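Session 5: House Rules for Handheld Gripper Collection

Notes to go with Monday's lab. Read them before you pick anything up. Last year's group read them afterward, which is how some of them came to be written.

Where rules come from

In the first half of the course we looked at standards in the grand sense: documents with numbers on the cover, agreed on by people who spent a long time in hotels arguing over the word "shall." Those cover machines with motors that can hurt you. A handheld gripper session falls mostly outside them. There is no arm to keep out of reach of and no cell to fence off. There is a person holding two grippers, doing household chores slowly, while something records it.

So the rules for this kind of work are local. Every lab writes its own, usually after a bad week. The set below is ours, and we call it the Costley sheet after the room it was first taped up in. It has been rewritten 8 times. You are welcome to find fault with it, and the assignment at the end requires you to.

Before the session

1. Write the task down in one sentence that a stranger could follow. "Put the cup by the faucet" is a task. "Tidy up a bit" is a lifestyle.

2. Decide what counts as finished before you start. If two people in the group disagree about whether the cup is by the faucet, they should have that argument before recording, when it is cheap.

3. Walk the floor. Cables, power strips, extension sockets, boxes, bags. Your attention will be on your hands, and your feet will be left to make their own arrangements. Anything you could trip over gets moved, taped down, or (if it really must stay) pointed out loud to whoever is wearing the grippers' worth of responsibility that day.

4. Check the marker cubes. All visible faces clean, flat and firmly attached. A cube that has shifted on its mount will give you poses that are wrong by the same amount all afternoon, and steady errors are much harder to spot than wild ones.

5. Check the lights. Know what each indicator on your unit means. "It's glowing, so it's fine" has cost this course 190 takes, and I have stopped being philosophical about it.

The starting pose

Every take begins and ends with both grippers held out in front, in view, with the marker faces unobstructed. Hold still. Count to 5 in your head, at the speed of a clock and without the excitement of a countdown. Then move.

The usual complaint is that this feels silly. It does. It also gives whoever processes the data a clean point to line up both hands, and that person may be you at one in the morning in the week before the deadline.

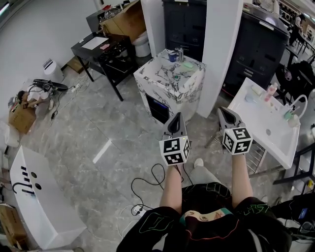
Tomás Calado objected to the floor rule when the sheet went around for comments, and his objection is worth having in full: a real home has cables on the floor, and if we clear every one of them we end up with recordings of a kind of room that exists only in furniture catalogs. Leave the mess in, he wrote, and train on the world people live in. He added that the rule as drafted would have failed his own kitchen.

I think he is half right, and the sheet now says so. Clutter that belongs to the setting stays. Cups, bottles, soap, whatever lives around a sink can live around the sink. Clutter that belongs to us is another matter. A cord running from your equipment is a hazard we brought along ourselves, and it has to be routed so that you can turn around without collecting it. If you can't decide which kind of clutter you are looking at, ask whether it would go home with you at the end of the day.

During the session

6. Move at the pace of a person who is slightly tired. Fast hands blur the markers. Very slow hands produce a robot that picks up soap as though defusing it.

7. Use the grippers for everything. No steadying the bottle with a knuckle, no helpful nudge with the elbow. The robot will not have an elbow, or at any rate it won't have yours.

8. Keep the cubes in sight where you can. If the task forces one behind a cabinet or under a counter, bring it back into view before you start the next step.

9. If you drop something, finish the take if you can do so safely, and mark it. Dropped items are useful. Dropped items that somebody quietly deleted are a gap in the numbering and a conversation with me.

10. Looking down is fine. Looking around is fine. Long periods of gazing out the window should be saved for lectures.

11. Stop when your wrists complain. Tired operators invent their own grips, and the files are full of them -- the two-finger shrug, the sideways scoop, the thing we call the Simari (ask in class, it does not survive being written down).

12. No water near powered equipment. A basin on a set is a prop until someone in charge says otherwise. You would think this needed no number of its own.

After the session

Name the files properly. The pattern is task, operator, take, in that order, no spaces. The word "final" may not appear in any file name. The Gemton archive contains a folder called final_final_USE_THIS, and it is empty.

Write the notes the same day. Three lines will do: what went well, what went wrong, what you changed partway through and hoped would pass unnoticed. The third line is the one people come back for.

Consent and privacy

Anything on a table may end up readable on a recording. Paper, labels, screens, mail. Turn it over or take it out before you start. Anyone who could wander into view must know a recording is under way and must have agreed to it beforehand. An embarrassed wave during the take does not count as consent, although we have several fine ones on file.

Assignment

Pick two of the rules above. For each, write one page covering what could go wrong without it, how you would check that it was followed using only the recording, and one honest case where following it makes the data worse. Then propose a thirteenth rule. Nechyporuk's chapter on checklists is the background reading, pages as given in the syllabus.

Limit 2000 words in total. Bring closed shoes on Monday, and wear them.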